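Workshop notebook, alterations room
April, started 7:40 a.m.

Coffee first, then the Lavent hem. I wanted to get this all down while it's fresh, because the last time we had a skirt like this I wrote nothing and then spent a whole morning trying to remember what I did with the horsehair.

So the gown is the Lavent with the full circle skirt, five layers: satin, two of soft tulle, one of stiffer net, lining. The bride is wearing it with flats now (she was in heels at the first fitting, changed her mind, totally fine, it happens a lot in spring with the outdoor ones). That means the whole front has to come up and the sides have to blend back into the train. Raed pinned her on the platform yesterday and I checked the pins again this morning on the form. His right side is a hair lower than the left. I think she was standing with her weight on one leg, because the waist seam is level and the side seams match. I split the difference and put a yellow thread at the new line so we can argue about it at the next fitting!

Took the horsehair off the satin layer in one piece and steamed it flat. It can go back on. I'd been ready to cut new, but the old one relaxed nicely once I held it under the press cloth and left it alone until it was cool. Do not pull it while it's warm. I pulled it while it was warm on the blue mother-of-the-groom dress in the winter and it rippled like lasagna.

Tulle I cut on the form, with the skirt hanging, big shears, long slow cuts. Ruaridh likes to lay it flat on the table and use the rotary cutter and he gets a beautiful edge, I'll give him that, but on a circle skirt the bias parts drop after they've hung overnight and then the beautiful edge is in the wrong place. We've had this conversation. He's going to do the Ametepe on the table his way and I'm going to do this one my way and we'll hang them side by side.

9:15. Stopped for the front counter. Walk-in with a question about a veil, stayed for a while, very sweet, left with a comb and an appointment card. Then the other one, on the phone, who I'm writing down here so Raed has the background if she calls again. She bought her gown somewhere else, which is no problem, we do outside gowns all the time. She wanted a price for taking in the bodice. I said I'd need to see it on her. She said just a ballpark. I said the starting price for a bodice is 109 and it goes up with boning and beading. She then read me every bead on it over the phone. I mean every one, she was counting out loud. I said again that I'd need to see it on her, and she asked for the manager, and I said speaking, and we both had a small laugh, so I think we ended well. She may come in. If she does, please be extra nice and start fresh with her. And please don't quote over the phone past the starting number, that's me telling myself as much as anyone.

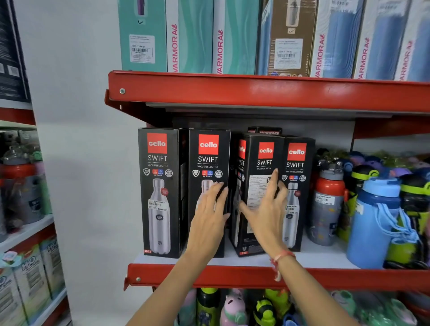

Back to the bench at 10:30. Lining hem is done, machine, narrow double fold, the thread is the ivory from the second drawer and it matches better than the one labeled to match. I've moved the label. Satin is basted and not sewn. I want to see it hang before I commit.

Bustle. Okay, this is the part I really need notes on. The train is heavy with all those layers and an over-bustle with a single point is going to drag on the back seam. I tried it with one point and you could see the zipper start to smile. Tried three points in a shallow V and it was better, but the middle puffed out like a pillow. What worked was going underneath: French bustle, ribbon ties, anchored at the seam allowance of the lining and the stiff net together. The net takes the load and the satin just follows. I used numbered ribbon tails (pen on twill tape, stitched to each tie) so whoever is on bustle duty that night can match them up. Last season I used colored ribbons for that and the maid of honor was doing it in a dim hallway and called us in a panic over green and blue. Numbers from now on.

The top ties want to sit a finger's width below where I first marked them. Marked again in yellow, ignore the white chalk. I'll brush it off when I remember.

Noon, sandwich, and a chat with Ruaridh about what to charge for this. The hem by itself would be simple, but with the layers and the horsehair going back on, plus the bustle, I wrote up 569 and he thought that was low. Maybe. I'd already told her mother the figure, so it stays. For the next circle skirt we should sit down before the first fitting and write it out layer by layer, and the customer gets to see the sheet too. People are so much nicer about a bill when they can see what the hours went into. The Gokdale bride paid 2,065 for her gown and questioned our charge for the buttons, and once I showed her the loops all done by hand she wanted to learn how to make one. I gave her a scrap and a loop turner and she sat there for half the afternoon.

Speaking of the Gokdale, it's still on the rail by the window and it should not be by the window. Moving it to the back rail, under a cotton cover, not plastic.

2:20. Machine note. The older straight stitch is skipping on the net again, only at the seam joins. New needle helped a little. Smaller needle helped a lot. It's threaded with the fine one now, so if you sit down to sew denim or anything sensible, change it first, please!

Raed is steaming the Nurkdale samples and says two of them have makeup inside the neckline. I tried the bar soap and cold water on the worse one, dabbing from the back with a white cloth. It's drying on the form with a fan. Will look tomorrow. I'd like us to go back to keeping the silk scarves in the fitting room for people to put over their faces when a gown goes over the head. Somebody tidied them away and I have a feeling it was me.

To do next on the Lavent:
Let it hang overnight, satin basted.
Check the right side against the yellow thread with the bride in her own flats.
Horsehair back on by hand, loose stitches, catch the fold only.
Sew the bustle anchors for real, through the net and lining.
Teach her sister the ties. She's coming to the fitting, I asked.

4:50. Swept up. There's tulle in my tea.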